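The packing room after the arms came in

I have worked in the order room at Treder for 11 years. We put together small grocery and household orders for people who can't get to a store easily, mostly in and around Nerkdale. Last June the company started using robot arms for part of the bagging, and a few people I used to work with have asked what it's like now. I keep giving them short answers, so I'm writing the longer one down.

Before, one person did one bag from start to finish. You read the slip, picked the items, packed them, folded the top and moved on. On a good shift I did 208 bags. My wrists knew it too. By mid-afternoon I was dropping things, mostly cans.

Now the arms do the plain part. Cans and boxes go well. Soft or odd-shaped things are slower, and there's a list taped inside the supply cabinet of what we still pack by hand. Eggs are at the top of it. Bread was taken off the list in the spring and put back on after two weeks. 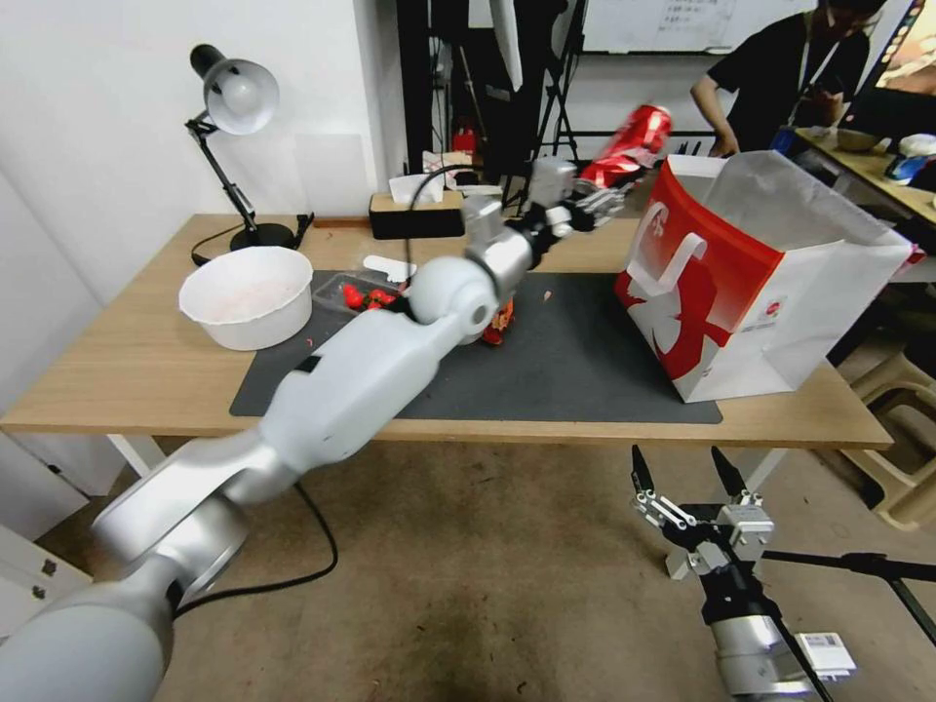 Photo: Savita Maurya

A can of soda is about as easy as it gets for the gripper. Strawberries are another matter, even in a clear plastic container, and I still like to move those myself. The big red and white bags stand open better than the thin ones we had before, so there's less reaching in to fix a side that has folded over.

The part I didn't expect is how much of the job is now watching. I used to go home with sore hands and a clear head. These days my hands are fine and I'm tired behind the eyes. Manuela Ferri, our shift lead, moved us to shorter turns at the tables after several of us said the same thing. You do 45 minutes, then you go to the phones or the stock shelves.

We went from eight packers to 6. One retired and one moved over to the Solanki building, where the pay is a little better — I've thought about it myself. The company said there would be no layoffs and so far that has held. But they haven't replaced anybody either, and the newer people notice that.

Training was two mornings. I would have liked a third, mainly on what to do after a stop. For now we call Savita, and if she's at lunch we pack by hand until she gets back.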